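Padwood Residents' Association
Household Machines Group
Minutes of the December meeting

The meeting opened at 7.15 pm. Apologies were taken as read. The previous minutes were agreed with one correction: the Mercado loan is for 9 weeks.

1. Matters arising
The laundry room socket has been replaced. The quote for shelving is still awaited.

2. Kitchen trial
The Hirik arm was set 164 chores over the month and finished 68 without help. Wiping down was the strongest. Cups were mostly picked up cleanly. Flat things lying on a worktop gave the most trouble, and cutlery was given up after the second week. Members felt it was not ready for a shared kitchen. One member asked for it to be recorded that she would still have it for the wiping.

3. Table tidying
Drurari's report was discussed. Their tidying work is done by people holding the grippers themselves, one in each hand, with a few objects set out on a papered table.
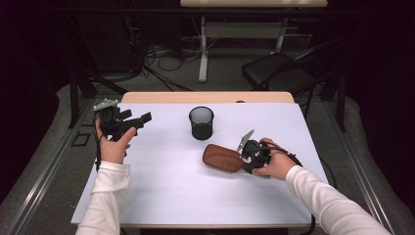

4. Shop floor
Mercado would like shelf facing looked at next. It was agreed to wait for a second report from Drurari. The group may spend up to £500 on a further loan, subject to a written quote.

5. Any other business
The hall heating is to come on half an hour earlier. Keys go back in the box by the side door.

The meeting closed at 8.40 pm. Next meeting in February, same room.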